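Help > Kitchen & Table > Stoneware Bowls FAQ

Print | E-mail this page
Shares: 383

Skilteo Tableware: Questions About Our Bowls

Are the bowls safe in the dishwasher?
Yes, on either rack. Leave a little space between them so the rims don't knock together during the wash.

Can I use them in the microwave?
Yes. The Flerner and Tistent lines are both fine for reheating. Neither should go under a broiler or on a burner.

What is the highest oven temperature?
300 degrees Fahrenheit. Put the bowl in while the oven is still cold and let it warm up with the oven.

How do I get rid of gray marks?
Those come from forks and spoons. Rub them with baking soda and a damp cloth, then rinse. Steel wool will scratch the glaze – please don't use it.

Can I buy one bowl to replace a broken one?
Single bowls are sold for any color still being made. Order under item 2724 and pick the color at checkout. Older colors go to our outlet store on Olatunji Street and are not shipped.

Do colors match between batches?
Not exactly. Glaze varies a bit from one firing to the next, and pinks and greens vary the most. If you need a close match, order everything at once.

How should I store them?
Stack them by size, no more than six high. A paper towel between bowls helps if the cupboard door gets slammed a lot.

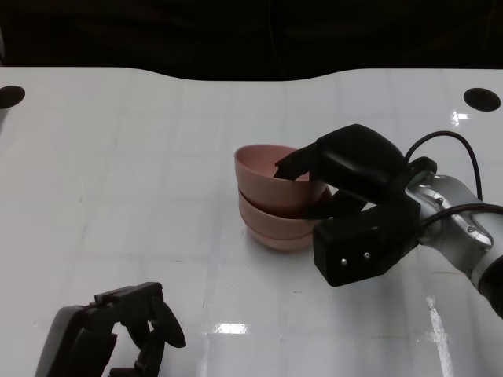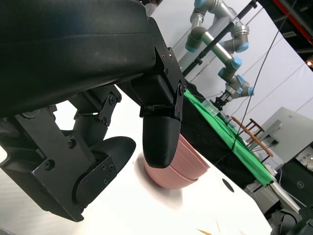
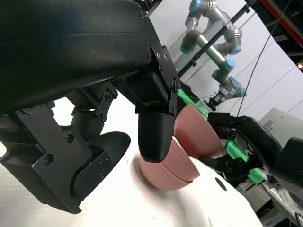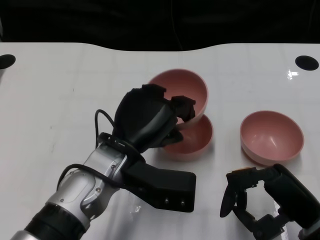 Comments (1)

Marge in Dayton
The baking soda worked on mine but I had to do it twice, and the second time I left it on for ten minutes before rinsing. Is the outlet open on Sundays in January?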